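Two camera settings, one doorway
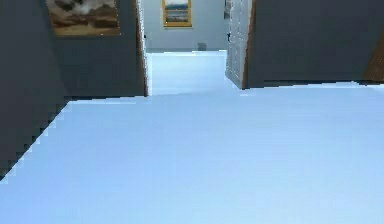

Since January I compare two cameras for the small wheeled base, and all of it is still in the simulator. The first has a narrow lens and gives 10 pictures per second, the second is wider and slower. My test is always the same: drive through the open white door and stop before the gray box at the end of the corridor. With the narrow camera the base touched the door jamb in 16 runs of 35. The stepped line between floor and wall also confuses my edge filter, and I had to smooth it first. Stela Preda advised me to try the wide one with a lower mount. I will do this next, with the Prumuron controller.

Recent posts
Gripper pads from Duren, second try
Why I changed the controller
Notes from Toltdale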